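## Getting on top of the recycling (and the drawer nobody can shut)

I've been meaning to write up my kitchen sorting habits for ages, mostly so I stop repeating them down the phone to my sister. Some of this is common sense and some of it took me years, so take what you like!

First, the rinsing. I used to run the hot tap for every single jar and tin, and our water bill was silly. Now I leave the washing-up bowl until last and do the recycling in whatever's left, while it's still a bit soapy. A quick swish is plenty for most things. Peanut butter jars are the exception (aren't they always?) so those get a spoonful of bicarb, a splash of warm water and a night on the windowsill with the lid on. Shake it in the morning and most of the muck comes away.

Labels next. If you're keeping jars for chutney, fill them with the hottest water your tap will give and leave them for 8 minutes or so before you start picking. Any glue left behind comes off with cooking oil on a bit of kitchen roll, then washing-up liquid to get rid of the oil. I did a whole batch in July ready for the plums and only two needed a scrub.

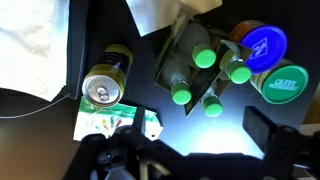

Then there's bulk. Our bin is tiny, so everything gets flattened that can be. For boxes, slide a butter knife under the glued flap and run it along, and the whole thing folds down without a fight. I stand the flat ones upright in an old magazine file beside the fridge, and when I can't squeeze another one in, out they go. Check the rules where you live before you crush cans, by the way. Our council is happy either way, but Tirta Kwok two doors down used to live somewhere that wanted them left whole.

The drawer! Ours was full of carrier bags, takeaway menus and a Prakel tin opener that hasn't opened a tin in its life. I emptied the lot on to the floor, kept one bag of bags, and cut down a couple of cereal boxes to make dividers. They get tatty after a few months, and then you just make new ones. String goes in an old teapot with the end poking out of the spout, which my gran did and I thought was daft until I tried it.

Last thing, smells. If the bin itself is whiffy, put 200 ml of white vinegar in a bucket of warm water, slosh it round, and leave the bin upside down outside until it's properly dry. A folded sheet of newspaper in the bottom catches the drips after that. Change it whenever you remember.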